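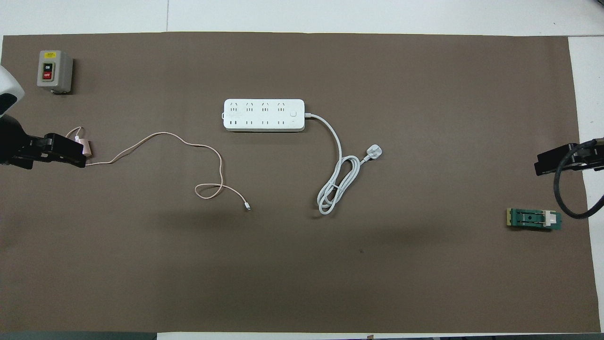
Drawn by hand

Home sewers are putting away the tissue and learning to draft their own patterns, and the trousers finally fit

Published 01/03/2024

The first thing Leonie Kettler does with a new student is ask them to bring in the trousers they hate. Everybody has a pair. They gape at the back when you sit down, or they pull across the thigh, or the crotch hangs halfway to the knee, and they cost too much to throw away. Leonie lays them flat, walks around them once with her tape measure over her shoulder, and starts talking about curves.

I had brought grey linen ones with a drawstring I never wanted. "Your back rise is too short," she told me, before I'd taken my coat off. "You've been tugging these down at the back all day, haven't you?" I had. I'd been tugging at trousers for twenty years and assumed it was a personal failing!

Leonie teaches pattern drafting above the old chandlery in Zundport, in a long room with good light and a floor that slopes towards the harbour. (Drop a bobbin and you'll find it under the window, eventually.) Her winter course fills quickly and her summer one even faster, mostly with people who have been sewing for years from commercial patterns and have got sick of altering every one they buy. What she teaches them is how to begin with a body, a ruler and a big sheet of paper, and draw the garment that body needs.

If you've never done it, drafting sounds like maths homework. I was expecting maths homework. There is some arithmetic, mainly dividing things by four, but what surprised me was how quickly it turned into drawing. You put down a rectangle as tall as your back is long and half as wide as your bust. You mark where the shoulder goes, where the neck sits, how far down the arm begins. Then you pick up the curved ruler and join the marks, and a shape appears that looks like the front of a bodice. Your bodice! I got quite emotional over an armhole.

That first plain shape is called a block, or a sloper if you learned from North American books. It has no style at all. It fits close, it has darts, and you would never wear it out of the house. Everything else comes from it. Swing the dart into the neckline and you have gathers. Slice it from hem to shoulder, open it like a fan, and you have a swing top. Drop the armhole, add width, forget the darts, and you have the boxy shirt that half of Zundport seems to be wearing this year.

The paper matters more than you'd think

Drafters are particular about paper, and they will tell you why at length. Commercial tissue is lovely to fold and hopeless to rub out on. Newsprint goes yellow and tears at the notches. Spot-and-cross paper, the sort marked with a grid, is a treat for beginners, who can check their right angles at a glance. Leonie uses it for the first two lessons and then moves everybody on to brown kraft.

She likes the weight of it. A brown paper block can be traced around dozens of times without the edge going furry, and it hangs from a hook without curling up. It takes pencil, it takes tape, and you can see a chalk correction on it from across the room. Once a block is settled she has students copy it onto stiff card, punch a hole near the hem, and write the date and their measurements on it in ink. The date is important. Bodies change, and a block from five years ago will fit the person you were then.

A few of her regulars have moved to drafting on a screen. There's a program called Cavesard that many of them like, and Leonie has sat down with it and been impressed by how neatly it grades between sizes. She still prints the results and goes over them by hand. On a screen, she says, a hip curve always looks fine. At full size on a table you can see the little flat spot that will turn into a bump in the seam.

A teacher's teacher

Leonie learned from Waltraud Bauerfeind, who is in her eighties and lives a short ferry ride up the coast. I went to see her on a bright, blowy morning in February and she had the kettle on and three coats out on the bed before I'd found the gate latch.

Waltraud was apprenticed as a cutter at fifteen, at a coat maker called Reuter, and for her first year she was allowed to touch chalk but not shears. She swept up, fetched, and traced. "I traced sleeves until I dreamed about sleeves," she said. "And then one morning I looked at a sleeve and I could see it was wrong. I couldn't say what was wrong. But my hand knew it before I did."

She kept the blocks. When Reuter closed its cutting room she was told she could take whatever she wanted from the wall, and she took the lot: 535 of them, on card gone soft as felt at the corners, strung on cords by garment. Coats, mostly, and a run of jackets and school blazers. There are 173 sleeves alone. She has catalogued them in three exercise books with a sketch beside each entry, and I could have sat there all day turning the pages. One two-piece sleeve has been corrected so often that its edge is more tape than card. Somebody's initials are next to each change, going back through four different hands.

What she wanted to show me, though, was the coats. The oldest is navy wool, cut from a Reuter block in her twenties. The next is the same coat, cut again at forty-six, with a little more room through the upper back and the shoulder seam brought forward. The third is bottle green and she made it last year. Try them on in order, she told me, and you can feel a person getting older. I tried them on in order. The green one sat on my shoulders like a hand.

Starting small

You don't need 535 blocks. You don't even need a class, though I'd recommend one for the company, and for having another pair of hands on the tape measure. Measuring yourself is where most home drafts go wrong. You twist to read the number and the number changes.

Leonie's advice is to start with a skirt. It has one waist, two hips and four darts, and you can draft it in an evening. Wear the underwear you'll be wearing with it. Tie a bit of elastic around your waist and let it settle where it wants to, then measure down from there. Write everything down before you do any adding up.

Then sew the thing in something cheap. Old sheets are perfect, and the Prudis op shop on the main street keeps a bin of them by the door for exactly this purpose. Draw on the sheeting with a marker while it's on you. Pinch out what's spare, slash it where it's tight, let a friend stick pins in. Take it off, lay it over your paper, and shift the lines to match. My first skirt toile had so many arrows on it that it looked like a weather map, and the second one needed a single tuck.

For tools, the list is short. A long clear ruler, a set square, a curve, a sharp pencil and a rubber will see you through a bodice. A tracing wheel is nice to have. Weights are handy as well, and Leonie's class uses a mix of beach stones and tins of chickpeas. Paper scissors should be paper scissors and nothing else, and she has been known to label them.

The trousers took me longer. Trousers do. I drew the crotch curve 6 times before Leonie stopped making a small noise in her throat, and the first toile was so deep in the seat that the whole class had to have a look. By the third I could sit, stand and climb the chandlery stairs without touching the waistband once.

I've cut them out in a heavy olive cotton now, with patch pockets big enough for a paperback. The block is hanging on the back of my study door, with the date on it, and I've already pencilled in a wider leg for the next pair.

Leonie Kettler's next course at the chandlery, Zundport, covers sleeves and collars. Bring a shirt you hate.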